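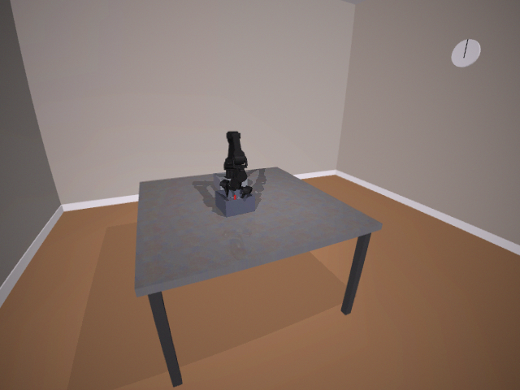

November 10, 2024

Jeteda trial license, second sitting. Same question as before: do we pay for this simulator package or carry on with our own patched-together thing. Got further today than I expected to. Installer still wants admin rights twice, once for the package and once for the asset library, and the second prompt hides behind the first window. The stock room loads with the arm already on its table, and I went with that and left our own bench model alone, one problem at a time. Task is the bin task, black gripper pointing down over the bluish-gray box, fingers open, the little red thing just above the front edge of the box. Nice that the red is the only strong color in there. Our color mask picked it up on default thresholds, which it never does on the Oltmanns scenes without an evening of fiddling. Less nice: gripper and arm are both black on black, so wherever the joint, wrist and fingers stack up the segmentation view is a lot easier to work from than the color one. Want to try a lighter finger material.

Setup for whoever picks this up next:
Workstation by the window, not the laptop. Laptop runs it but the fan goes mad and the physics step drops.
Physics at default step. Do NOT touch the substep slider while a run is live, it froze on me and took the log with it.
Random seed 39 for everything below unless I say otherwise.
Shadows on. There's a box for turning them off, haven't used it yet.
Trial license file is in the shared folder under jeteda_trial, copy it, dont move it.

Runs. Batch one was the shipped grasp script untouched, 138 episodes. Finished without a crash. Success flag is written per episode but the flag only checks object height, so a finger nudging the thing up the wall of the box could count as a pick. Changed the check to height plus contact on both fingers. That's four lines in their config, to be fair to them, and it was documented, and the docs were right. Reran with the stricter check and the number of successes went down, as it should. Not writing a rate here until I've watched a sample of the failures by eye, last time I put a rate in the notebook it ended up on a slide.

Batch two was our planner through their bridge. Took most of the afternoon. Joint order in the bridge is not the joint order in the viewer. Wrist and elbow swapped over, arm folded itself into the table on the first command. Table won. Fixed with a remap, saved as joint_map_v2 (v1 is wrong, delete it if you see it). After that 763 episodes straight through, one hang near the end which I think was my own logging and not theirs.

Contact: better than what we have. Fingers closing on a small object used to jitter like crazy in ours. Here there's still a small buzz if the grip force is up high, gone at the medium setting. Box sits still when a finger brushes the rim. Pushed it on purpose with the side of the gripper and it slid, then stopped where I'd expect. Friction value for the tabletop is one number for the whole surface. The mottled texture is only paint as far as the physics goes, fine for us.

Rendering: okay. Room is plain. Plain walls, plain floor, clock on the wall. Shadows are dark on the table to both sides of the arm, and I think that's going to matter for the vision side. The detector drew a box on a shadow more than once in batch two. Could be useful as a nuisance, could be a pain, depends whether the light can be scripted. Manual says lights are "fully scriptable" and then has no page on it. Mailed support.

Things that annoyed me, no order:
Camera presets reset when you reload. Every time. Wrote mine down on the yellow pad.
Units in the object editor are centimeters, everywhere else meters.
Export writes one folder per episode, with no option for a single file. 2,527 little files in my temp directory before I noticed and pointed it at the scratch drive.
Undo works on objects, not on lights.
The progress bar goes to 100 and then sits there for a while.

Things I liked:
Reset is quick. Very quick compared with ours.
Replay scrubbing. You drag back to the moment the finger touches and the contact forces are right there. Would have saved me a week in August.
Error mesages say which joint and which limit. Small thing but wow.
Headless mode worked first go.

Price. The quote is per seat per year and the headless nodes count as half a seat, and it isn't clear if a node that's switched off still counts. Need that in writing. Wadisa also sell a package, theirs is per site, but the demo they sent wouldn't open our arm file at all, so I can't compare like with like. Asked them for a newer build, no answer yet. If we end up with three people using it plus the nodes, Jeteda comes out dearer on paper. Depends what we think our own time costs. I spent more hours this year on the homemade contact code than I want to add up.

Nindale rig: still the real test. None of the above says anything about whether a grasp tuned in here carries over to the bench. Plan is to take the medium grip setting and the joint map, run the same approach heights on the real arm and see where it falls apart. Need a box of similar size for that. The gray tote in stores is too deep, fingers bottom out on the rim before they get to anything. Maybe cut one down.

Next session:
Watch failures from batch one, at least a page of them.
Lighter fingers, rerun the detector.
Shadows off, same seed, compare.
Move the red object to a corner of the box, the shipped script always goes for center and I want to see it cope with a wall.
Swap in our own bench model and find out how bad their importer is.
Chase support re lights and the half seat question.

Later, same day. Support wrote back already. Lights are scriptable, the page is missing from the PDF but it's in the online docs under "environment". Tried it, two lines, works. Moved the main light over and the shadows went with it. So that complaint is withdrawn. Nothing on the half seats, they passed it to sales.

Left a headless run going on the workstation with our planner and the stricter check, different seed (in the run file). Please don't reboot it for updates. Log goes to scratch, folder bin_night.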